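How to programme and run a show's cues from a stage manager's prompt book

Plain instructions for a small musical or play with one operator on lights and sound. The examples use the Vitanlow cue software, but the method suits any program that fires numbered cues from a single key.

Before you start

You need a clean script printed on one side only, a pencil, a ruler and the director's final cuts. Do not work in ink until the second preview. At Hemora, a house of 200 seats, the cue sheet for a two-act musical changed in 31 places between the technical rehearsal and opening.

Step 1. Number the cues

Start lighting cues at 1 and sound cues at 100. If there are more than 99 lighting cues, start sound at 600. The two ranges must never overlap, as the caller will say only the number when things get busy. Leave gaps of five between neighbouring cues in Act One. Point numbers (12.5, 12.7) are allowed but are hard to say quickly.

Step 2. Mark the script

Rule a line from the exact word or action to the right-hand margin. Write the cue there, with the standby half a page higher. A cue taken on a musical beat needs the bar number as well as the lyric. Where a song has repeats, write which verse.

Step 3. Enter the cues

Open a new list and set the default fade to three seconds. Enter all cues as blanks first, with number and name only, then go back and fill in levels. Name each cue after what happens on stage - "Door opens", "Reprise ends" - and keep the name under 20 characters so that it fits the operator's screen.

Link a sound cue to a lighting cue only where both fall on the same word every night. Applause cues should stay separate. 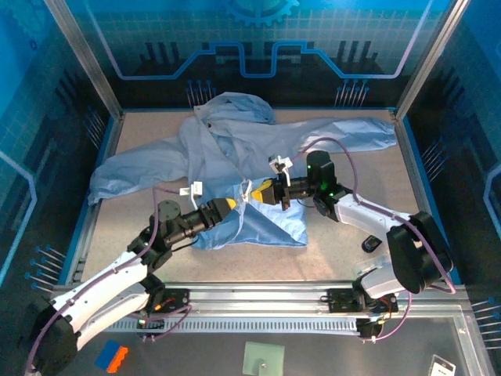
A reader at the Matar playhouse disagrees on linking: in their view a small house should link everything it can, with one operator and one key, and unlink only what goes wrong in the dress rehearsal. This works for a straight play. In a musical the conductor's tempo will shift, and a linked list has to be split again cue by cue.

Step 4. Run a paper tech

Read through the book with the director, lighting designer and sound designer at a table, with no actors called. Say every standby and every go aloud. Allow three hours for a full-length show.

Step 5. Back up

Save the file under a new name after each session. Copy it to a memory stick and keep the stick with the prompt book. Vitanlow files made on the Truvier touring desk open normally, but fade times above 1,000 seconds are cut to the maximum. Check any slow sunset by hand.

Step 6. Calling the show

The order is always "standby", number, reply, number, "go". The word "go" comes last and is not used on headsets for anything else.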